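Fancy spending your Saturdays in October talking to strangers about their old letters? Then read on, I might have just the thing!

I run Droltora, a small oral history project collecting stories about how people kept in touch before mobiles (postcards, pen pals, notes stuck to the fridge, all of it). We've got 110 letters scanned so far and I'm desperate for more people to come and read theirs aloud.

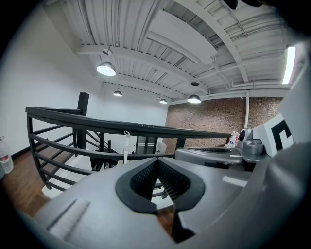 You don't need to be a good reader, and you certainly don't need to have led a thrilling life. One of my favourites is three pages on a leaking caravan. If you've got a shoebox of letters somewhere and two hours to spare, I'd love to hear from you. Tea and biscuits are on me, and I'll pay your bus fare too.

I'm also after 2 listeners to help with the recordings. It's paid by the session, mostly weekends, and you'll be sitting quietly and asking the odd question. Patience matters more to me than experience – I can show you the sound kit in ten minutes.

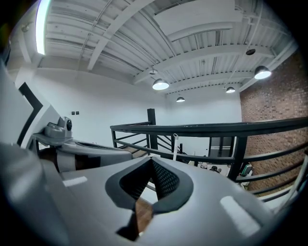
Your letters stay yours, by the way. We scan them while you wait, and you can leave out any bits you'd like kept private.

To take part, or to ask about the listener job, drop a line to Droltora at PO Box 2384 and say which one you're after. A phone number helps, my typing is dreadful!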